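# How does a library find one book out of thousands?

Imagine you want a book about volcanoes. You walk into a big library and there are shelves everywhere – up to the ceiling, round the corner, even under the stairs! How could anybody find the right one?

Every book has an address. Look at the bottom of the spine (the bit that faces out from the shelf) and you'll see a little label with numbers on it. It works a lot like a house number. Books about the same thing live on the same street, so once you've found one volcano book you've probably found its neighbours too – earthquakes, rocks and mountains.

The numbers go in big groups. In the Dewey system, which lots of libraries use, the 500s are science and the 800s are poems, plays and other kinds of writing. If you like jokes, head for the 800 shelves and have a good rummage!

Stories are usually different. They go in alphabetical order by the author's last name, so a writer whose name begins with B sits near the start and one beginning with W is a long walk away. 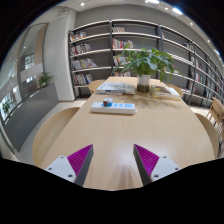 What if you don't know the number? Then you need the catalogue, a giant list of everything the library owns. Long ago it was kept on small cards in wooden drawers. The old library in Ustmont had 3,656 cards, and if somebody dropped a drawer they all had to be put back in order by hand. Phew! Now most catalogues are on a computer and you can type in "volcano" and get an answer before you've blinked.

Some books have numbers with a dot in the middle, such as 551.21. The part after the dot makes the address more exact. 551 is about the Earth and its weather, and 551.21 is volcanoes. Hot stuff!

## Try it at home

Pick 30 of your own books and give them addresses. You could sort them into 5 groups – animals, space, funny stories, whatever you've got lots of – and stick a paper label on each one. Then ask someone to choose a title and see how fast you can fetch it!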